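Freezing bread in produce bags - how long and does the bag matter?
Kitchen & Pantry > Storage and Leftovers
Thread started Sun 6 May
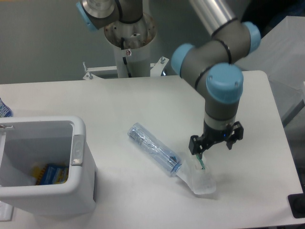
How long does sliced bread keep in the freezer if it's only in a thin clear bag?
Two weeks before the edges start drying out, a good bit longer if you double bag it and squeeze the air out first.

pulluvton_pantry wrote:
Putting the short version at the top for anyone searching. The longer version is that I buy four loaves at a time from the Candari bakery because it's a 40 minute drive and I'm not doing that every week. They go in the chest freezer the same afternoon. Lately the last loaf has been coming out with frost all through it and the crusts taste like the freezer. I've been using the thin clear bags from the fruit and veg section. Do I need proper freezer bags or am I doing something else wrong?

dampcrust wrote:
Proper freezer bags. The produce ones are too thin and they split along the seam. I did the same thing for years and blamed the freezer.

Also slice it before it goes in if it isn't already. You can't saw through a frozen sourdough without wrecking a knife.

reditz_st_baker wrote:
Disagree on the bags. It's the air in the bag that does it. I freeze everything in whatever the loaf came in, twist the neck tight, fold it back over and put a second bag over the top. Rye, white, fruit loaf, all fine at a month. Freezer bags are dear and people wash them twice and chuck them.

What matters more is that the loaf is completely cold before it goes in. If there is any warmth in the middle you get steam, then frost. When did yours come out of the oven?

pulluvton_pantry wrote:
They're baked that morning and I get there at 10. The bottom of the bag is sometimes a bit foggy by the time I'm home, so that could be it.

reditz_st_baker wrote:
That's your frost. Leave them on a rack until after tea and bag them then.

oldkelvinator wrote:
Is the chest freezer opened a lot? Ours is in the garage and the kids are in it for icy poles all summer. Bread at the top was terrible, bread at the bottom was OK. I moved it down under the peas and haven't thought about it again.

dampcrust wrote:
I'll stand by the freezer bags. I tried both with the same loaf in March, half in each. At five weeks the thin bag half was only good for crumbs. The other half made decent toast. One loaf, I know, but it was the same freezer and the same shelf.

reditz_st_baker wrote:
Was the thin one doubled?

dampcrust wrote:
No, single.

reditz_st_baker wrote:
Well there you go.

dampcrust wrote:
The original post is using single bags though, so it's a fair test of what was asked.

threegrain wrote:
Beeswax wraps are useless for this before anyone suggests them. They go stiff and crack open at the folds. Foil inside a bag works well for half loaves. A clean pillowcase is fine for a couple of days but no longer.

For thawing, take out what you need the night before and leave it in the bag on the bench. If you take it out of the bag the surface dries before the middle is soft. Slices can go straight in the toaster.

oldkelvinator wrote:
I unwrap mine to thaw. In the bag it gets wet on the outside and the crust goes leathery. Ten minutes in a 180 oven fixes it either way.

threegrain wrote:
Soft white I'd leave in. Crusty loaves, you might have a point.

paquette_rd wrote:
Does any of this change for rolls? I do a batch of dinner rolls and they seem to dry out faster than a loaf.

dampcrust wrote:
More crust for the amount of bread, so yes, they go quicker. Pack them tight and use them first.

pulluvton_pantry wrote:
Thanks all. This week I let the loaves cool on the rack until 7, then did 2 in freezer bags and 2 in doubled produce bags, all at the bottom of the chest. Labelled with masking tape. Will report back when I get to the last one.

reditz_st_baker wrote:
Write on the tape before you stick it on. Biro won't take once the bag is cold.

dampcrust wrote:
Pencil works.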